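Livutitz Travel Jewelry Box, Mint Green: Review

Filed under: Storage & Organizing > Jewelry > Small Boxes

Reviewed by Aisyah Teoh

Print this review | E-mail to a friend

I keep most of my earrings in a dish, and most of my chains in another dish, and every few months I spend an evening pulling one lot out of the other. In April I gave up and bought a proper box. I wanted something small enough to sit on a shelf with the lid down and with a real place for studs, which are the things I lose.
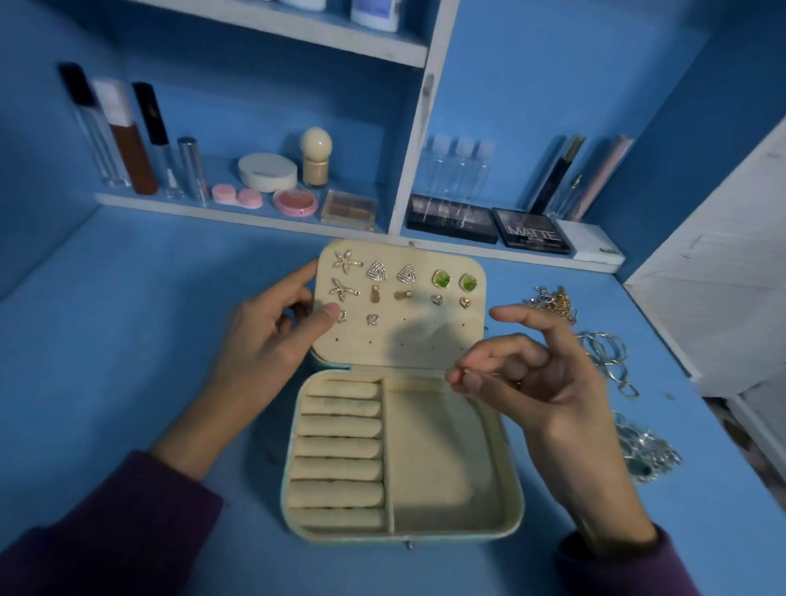
The Livutitz is a single-level box. The lid holds the earrings, the base holds everything else, and a small clasp at the front keeps the two together. Mine is the pale mint green with a beige lining. It also comes in gray and a dark red. I had been looking at the Stekix as well, which has a drawer, but it is nearly twice as deep and would not have fit where I wanted it.

The earring panel

This is the reason to buy it. The inside of the lid is a padded panel with rows of small holes, and you push the posts through from the front. The padding grips well enough that I don't use the backs for light studs. I do use them for anything heavy. To get the backs on you have to unhook the panel at the top and tip it forward, and that was fiddly the first few times. After a week I had the hang of it.

I fill mine from the top row down, in pairs. The spacing suits ordinary studs. My gold starfish pair is wide, and with something that size you need to leave more of a gap. The pineapples and the little hearts sit side by side without touching. Square studs tend to turn a bit when the lid is shut hard, so I straighten them when I open it again. That doesn't bother me, but it will bother some people.

Hooks and long drops don't work. They will go in the holes, but then they hang down over the row below and catch when the lid closes. Small hoops can be done if they have a straight post. I put my hoops in the base.

The holes are on the tight side when new. Thick posts need a firm push, and I would not do it with long nails. My sister's husband, Ehsan Paracha, who repairs watches and has opinions about hinges, told me not to widen them with a needle. I did it anyway on one hole and it is now too loose to hold anything small.

The ring rolls

The left side of the base has a row of padded rolls, and rings slot down between them. They are soft and fairly full. Thin bands hold upright with no trouble. Rings with a tall setting also hold, but check the height before you shut the lid, as a big stone can press against the earring panel.

I don't wear many rings, so the rolls are mostly wasted on me. They are fixed in place. I would have liked to be able to lift them out and have one long tray.

The open compartment

The right side is one larger space, lined like the rest, with no dividers. Bangles and hoops are fine in there. Chains are the weak point. If you drop three or four in together they will be knotted by the time you get home from a trip, the same as they would be in a dish. There are no hooks and no pocket. I now put each fine chain in its own little zip bag and lay the bags flat. It works, although I did not expect to be buying bags to go inside a box.

The Talpur box, which a friend lent me for a weekend, has necklace hooks along the back and does this better. Its earring section is only a set of foam slots, though, and I found studs slipped out of them.

Build and cleaning

The lid stays upright by itself once it is all the way open. Stop partway and it falls shut. The hinge feels solid and the corners have not rubbed, though I have only carried it on two trips.

The outside wipes clean with a damp cloth. The lining picks up lint and face powder, and the pale color shows both. A strip of tape takes off most of it. I would not get it wet.

The clasp is small and I worried about it, but it has held in a packed suitcase. It isn't a lock and the box doesn't pretend to be secure.

How long it takes to set up

It took me one evening with everything tipped out on the desk. Do the studs first, with the box open in front of you and the loose things off to one side. I left the chains for last and ran out of patience, so they went in the next morning.

Price and where I bought it

I ordered from Fongate and paid full price. It came in a plain carton with tissue around the box and a spare clasp screw taped under the base, which I nearly threw away.

Rating: four out of five. I took one off for the chains. If you mostly own studs and rings, it could well be a five for you.

Contact us | Copyright, all rights reserved | Back to top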